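The Drawer Always Wins

Muchen Long moved to Pekberg in June with 2 suitcases and a shoebox of cords. By winter the shoebox had become a drawer, and the drawer had started to resist being opened.

"I own one phone," Long says. "I can't explain the rest."

Few of us can. We keep the cord for a camera we sold, and we keep it neatly – with a twist tie.

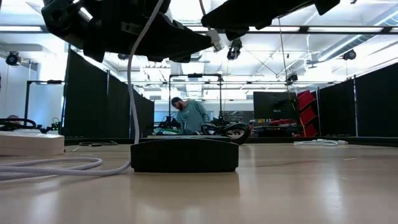
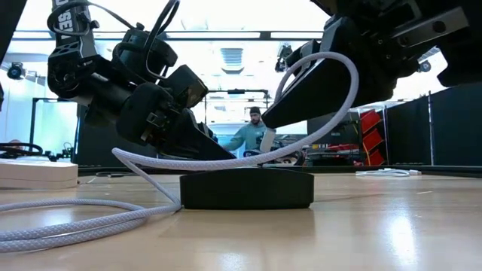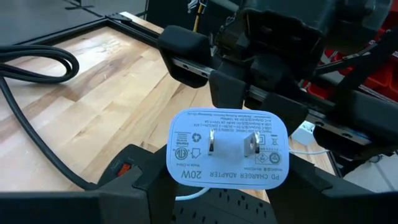
A white charger, 20W according to its label.

What the Town Did About It

Pekberg held a cord swap at the old Grodo shoe store. People brought in 1,453 cords and took home nearly 200. Long gave up nine and left with eleven, one of them for a printer he hopes to meet someday.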